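How Can a Computer Read to You Out Loud?

Have you ever seen someone use a phone or a laptop without looking at it at all? Lots of people who are blind, or who don't see very well, do it every day. They use a helper program called a screen reader, and it is one of the cleverest things a computer can do!

A screen reader turns what's on the screen into speech. Every word, every button and every menu gets spoken. The person listening moves around with the keyboard, or by swiping a finger on a touch screen. Swipe once and you hear the next thing. Tap twice and you choose it.

Where does the voice come from?

Long ago, computer voices were buzzy and flat. Today many of them are built from recordings of real people. Veronika Sárközi lent her voice to a reader called Grolico, and she had to read 600 sentences out loud, some of them very silly. One was "The purple goat forgot his umbrella." The computer learned the sounds inside those sentences, and now it can say words Veronika never said at all!

What about pictures?

A screen reader is great with words, but a picture has no words in it. So the people who make web pages can write a short note to go with each picture. The note is called alt text. You don't see it on the page, but the screen reader finds it and says it out loud.

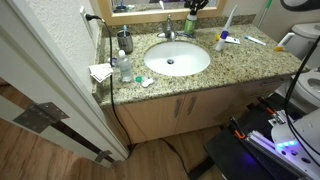
A bathroom sink with a toothbrush and a water bottle nearby. What would your alt text say?

Good alt text is short. It tells the listener what matters and skips the rest. If your page is about brushing your teeth, talk about the toothbrush. If it's about stone countertops, talk about the stone – same picture, different note!

How fast can people listen?

Really, really fast. Joonas Manninen has used a screen reader since he was six, and he sets his to 322 words a minute. That's much quicker than most people talk! When he started, he kept it slow and

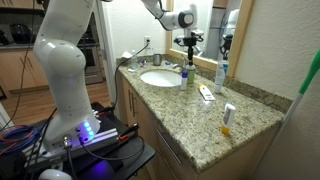 turned it up a tiny bit each month until his ears got used to it. Now a normal speed makes him sleepy.

Try it yourself

Most phones, tablets and computers have a screen reader hiding inside. Ask a grown-up to help you find it in the settings, under "Accessibility." Learn how to turn it off before you turn it on, as swiping and tapping will work differently. Then close your eyes and try to open your favorite game. Did you get there?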